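## Bench mats: cleaning and layout

A green work mat hides very little. Scuffs and pale smudges are cosmetic and can stay. Loose debris can't, as it marks soft metal and ends up in slots and teeth.

**Before starting**

- Clear the mat completely. Parts go on the bare bench beside it.
- Brush debris towards one corner and lift it with a damp cloth. Don't blow it off with compressed air.
- Wipe with warm water and a little dish soap. Avoid acetone, which dulls the colour and hardens the surface.
- Leave to dry for 20 minutes.

**Laying out slotted parts**

- Set long, toothed strips down flat, with a finger's width between them. Stacked teeth catch and scratch.
- Keep one type of part to one side of the mat – mixed rows are slow to check.
- Small pieces belong in a tray. On the mat they migrate to the edge and drop onto the floor.
- Wear shoe covers if the floor is kept clean. Grit carried in on soles reaches the bench sooner or later.
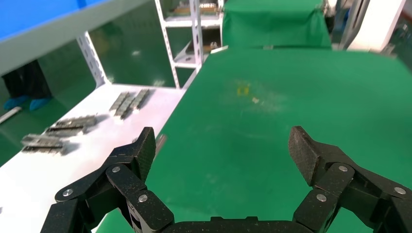
*Grey slotted parts on the white bench top, green mat alongside. The yellow debris near the middle of the mat is due for a brush.*

Replace the mat when a fingernail catches in the cuts. Light scuffing is no reason to bin it.

Zuzana Halás, Stonstead workshop notes, revised 5th October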